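Lists > Book Talk > Series reads

14th June
Posted by Kalliopi Shehu

Re: [seriesreads] Lurneck book two, the ferry chapter

Benjie Pangilinan wrote:

> OK I finished it last night and I'm annoyed. Can someone who liked The
> Salt Clerk talk me through why Ansa gets on the ferry? She spends the
> whole first book telling everybody who'll listen that she'd sooner
> drown than go back to Lurneck. Then her uncle sends her a letter, a
> short one, not even a nice one, and next chapter she's got her bag
> packed. No argument with herself, no night spent staring at the wall.
> She just goes. I felt like I'd skipped pages. I went back and checked
> and I hadn't.
>
> Also the map in the front is wrong, the lighthouse is on the north
> side and they clearly walk south to it. Same as book one. Did no one
> at Prastcombe look?
>
> Still going to read the third one, before anybody asks.
>
> Benjie

Benjie, typing fast, I have to leave in a bit, so sorry if this jumps around.

I liked it. Liked it more than the first one even. But I had the same bump at the ferry and had to go back, so you're not alone there.

What I think is going on. The letter isn't why she goes. She's already decided, back in chapter seven, when the harbor master reads out the list of the dead and the name she's waiting for isn't on it. Look at how that chapter ends. She goes and pays her rent. Pays what she owes the baker. Gives the blue coat back to Hedda, who didnt ask for it. It's all told so flat that I read right past it the first time, I figured it was more of the money stuff, and there is a LOT of money stuff in this book, it's about a clerk. But that's somebody closing up her life in a town. So by the time the letter shows up she's only waiting for an excuse she can tell other people.

Then page 239 in my copy (the paperback, don't know about the hardcover) where her cousin asks when she made up her mind and she says "before the coat." Easy to miss. I only caught it because I was looking for something else.

Is that fair on the reader? Not sure. I think Jitpraphai likes hiding the big decision inside a boring afternoon. She did it in book one too, with the brother and the boat. It worked better there, we had the brother's side of it to lean on. Here we only get Ansa and Ansa lies. To us too, I mean. She tells us she hates Lurneck the way some people tell you they're fine.

About the uncle. People were hard on him in the January thread and I said then I thought he'd come good. Taking that back. The letter is nasty when you read it slow. He never says he's sick. He lets her think it. "The stairs are not what they were." Come on. And she knows exactly what he's doing, she grew up with it, and she uses it anyway. The two of them are the same person pretty much, which I guess is where book three is heading.

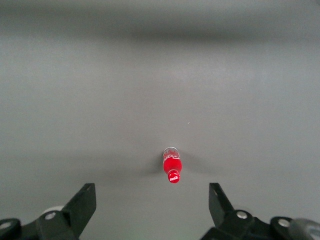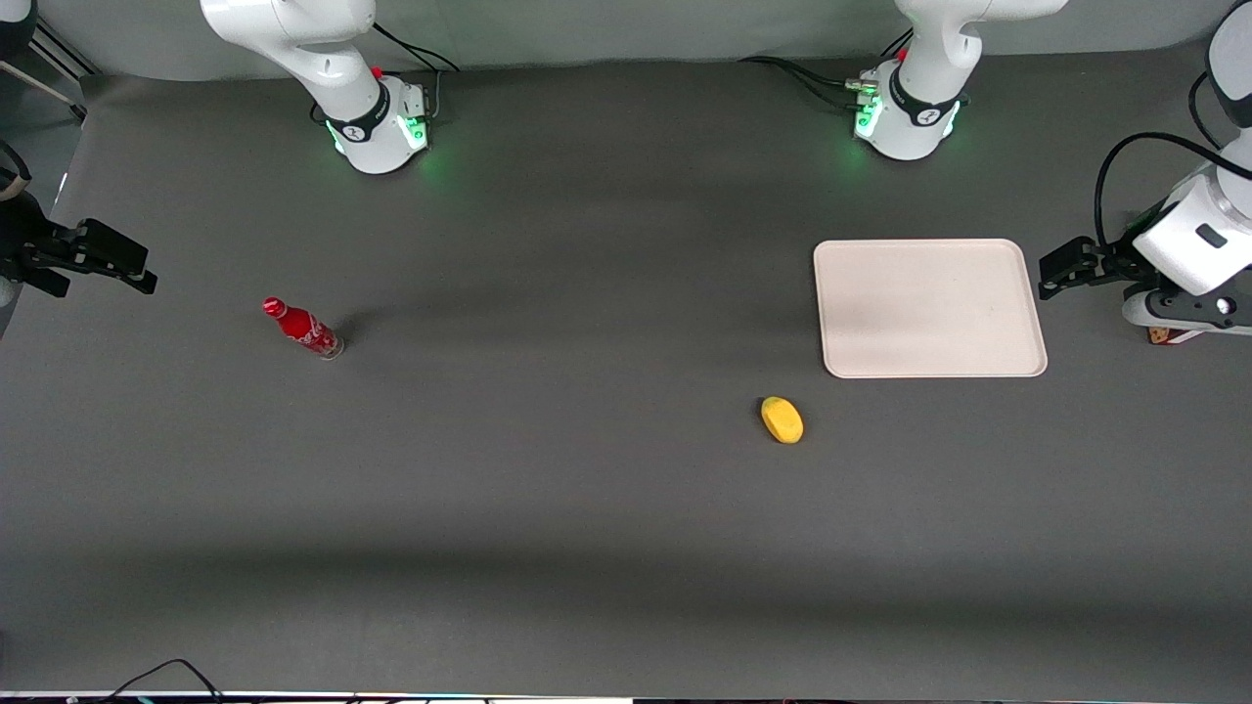

Jericho Enriquez sent me a note off list, said I could pass it on, and his take is that we're both giving the uncle too much room. He reads the letter as a forgery. Hedda wrote it, he says, because she wants Ansa out of the way before the salt tax hearing, and the tell is the spelling of "harbour," which the uncle gets one way in book one and the other way here. He's gone through both books for it. He also thinks Hedda knew about the ledger the whole time and that giving back the coat scared her, because it meant Ansa was squaring her accounts and might want hers squared too.

Me again. I don't buy it, not all of it. The spelling could just be a different copy editor. We've all seen what Prastcombe did with the map. But the part about Hedda and the coat, hmm. I went and reread that scene after his note and she does go weirdly quiet. She puts it away in the chest without looking in the pockets. Who does that? I'd check the pockets.

If it IS a forgery then the uncle's face at the door makes a lot more sense. I took that as him being cold. "He looked at me as one looks at weather." But if he never sent for her he's just surprised! And too proud to say so. Ugh. Now I have to read it over.

Benjie, on the map, yes, wrong in both, same map. Khôi Tiêu brought it up back when we did the first book and thought it might be on purpose, that the map is supposed to be the one hanging in the customs house, drawn by someone who never went out there. There's a line about a bad map in the customs house, I do remember that, somebody spills ink on it. Cute idea. I'd believe it more if the index of place names didn't have Lokham spelled with two m's.

Something I wanted to ask the list and keep forgetting. Does anyone else find the tax hearing slow? I like a slow chapter, I'm the one who voted for the whaling book. But I put this down in the middle of the hearing and read a different novel start to finish before I came back. All the good lines in it go to the old judge and then he's gone and we never see him again. If he's not in book three I will be writing to somebody.

And the thing with the dog. No spoilers for those behind us, but if you're a person who checks about the dog first, it's OK. You can read it. The dog has a better time of it than anyone.

Jericho P, you asked if you can start with this one. Please don't. You could follow the plot fine, that's not the trouble, it's that the brother only gets mentioned sideways and the whole end of the book leans on you missing him. Get the first one. The library in town had it on the shelf when I was last in, the copy with the ugly green cover. Its not long. If you start now you'll catch up before we get to the third.

Which reminds me, are we doing the third one straight after or taking a break with something short? I'd vote for straight after. Will forget everyone's names otherwise, there are already too many people called Per.

Have to run. More on the ending when Benjie's calmed down.

Kalliopi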